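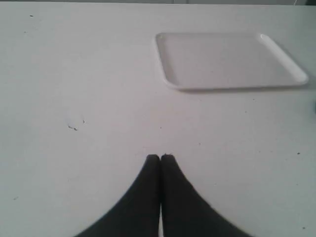

*Slide 1. White tray, white table.*

**Give the Bottle a Home: notes for the April 2024 kitchen evening**

Hi everyone! Say thanks to Vusumuzi Ntuli for setting up the projector, then go straight in. Leave the tray up while people find seats.

- Ask: who has a sticky ring on a kitchen shelf right now? (Hands up. Put mine up first!)
- My favorite fix is a shallow tray with a raised rim. I love these things. Drips stay inside, and you wash one tray and leave the shelf alone.
- Start with it empty. Put it where you cook, live with it for a day, and see if you keep bumping it.
- Pale trays show every drip, so you'll know when to wipe. Dark ones hide it for weeks.

**Next slide: the bottle itself**

Slow down here, people like this part.
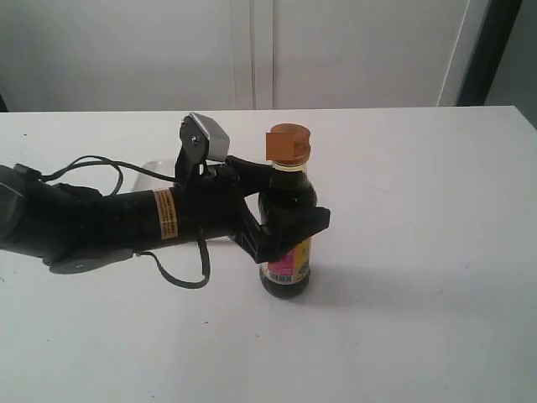 Photo: Shirley Stockdale / Palacios kitchen evenings

- Small glass bottle, rounded, narrow neck, something very dark inside. Most of us have one like it, and it gets picked up more than anything else on the shelf.
- Hold up my own bottle from home. Run a thumb under the cap and show them the crust (they will groan, let them).
- Wipe the neck before the cap goes back on. Warm cloth, one turn, done. I've done this since last August and I haven't scrubbed a shelf in all that time!
- Short bottles go in front and tall ones behind. Tell the story about the vinegar I lost for 2 years.
- If someone asks about decanting: sure, if you enjoy it, but keep the label or write the name on tape. Soy sauce and dark vinegar look the same at six in the evening.

**Last slide: in its place**

Read the label with them. Yellow, with the characters 生抽, light soy sauce. It's the one for seasoning and dipping, and the one I'd buy first if you're new to it.

- Set it toward one end of the tray so there's room for the next bottle.
- Smudges on the tray are fine! They'd be on your shelf otherwise.
- Pass around the handout. I printed 80 and Vusumuzi thinks 70 will come, so take a spare for a neighbor.

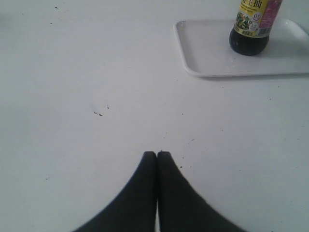 ## Questions and table time

- Oil bottles: same idea, separate tray.
- Fridge or shelf? Go by what the label says.
- Hand out cloths and let people clean the bottles they brought. Music on, lights up, leftover cloths back in the blue crate.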